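Robots on the unloading side at our laundry — what happens to the rest of us?

Posted by Stella Ndung'u in Work & Jobs, Sep 22, 2024

I work at Stetby, a laundry that does hotel linen and a fair bit of care home stuff, and since January we've had arms doing part of the work at the machines. I'm on the early shift with 11 others.
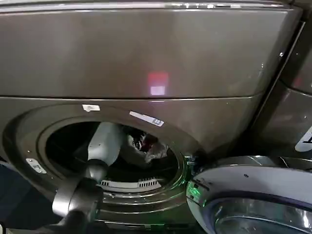
Mercy Shirima reckons I should stop worrying about the arm and start asking who gets the sorting table, as that's where everybody ends up once the bending and pulling is taken off them. She's probably right, but I still want to hear from people who've been through it! Nobody has lost their job so far. What has changed is the day. I used to chat to whoever was on the next machine, and now I'm mostly stood at folding, or I get called over when something has tangled (duvet covers, always duvet covers). My back is miles better, I'll give it that. But our manager has started saying "attendant" instead of "operator" and I don't like the sound of it. Does that usually mean a different pay grade? And can they change my duties without a new contract?

Alaric Okafor
We had this at Nzioka, different kit but the same sort of idea. The title did change for us and the money didn't, but only as we asked for it in writing before anyone signed anything. So do that first. Get them to list what an attendant does, then write your own list of what you do on a normal shift and put the two side by side. Mine had clearing jams and restarting on it, plus showing the new starters how to stop the thing safely, and none of that was in my old job description. I used it to ask for a bit more an hour and got it after 5 weeks of nagging.

On the contract, dig yours out and look for a line about "reasonable duties". Most have one, and how far it stretches is an argument, so ring your union or an advice line before you agree to anything. I'm no lawyer.

The chatting thing is real, by the way. We moved two of the folding tables so they faced each other — cost nothing, and it made the mornings a lot nicer.

Chepkoech Ndung'u
attendant is just a word, I wouldn't lose sleep. ours broke down all the time anyway

Ryota Hirano
Slightly different view from me. I went from the wash floor to looking after the arms at Jukell, and I asked for it before they'd thought to offer it. They sent two of us on the supplier's course and I've not done a wet sheet by hand since. If there's any training going, put your name down early, even if you think you're not technical. I wasn't! Most of it is learning what the stops mean and when to leave the thing alone.

Do ask about targets as well. Ours went up to 341 loads a week once the arms were in, and the folding end got no extra people, so the pile just moved from one end of the room to the other. Took a few grumpy meetings to get that sorted.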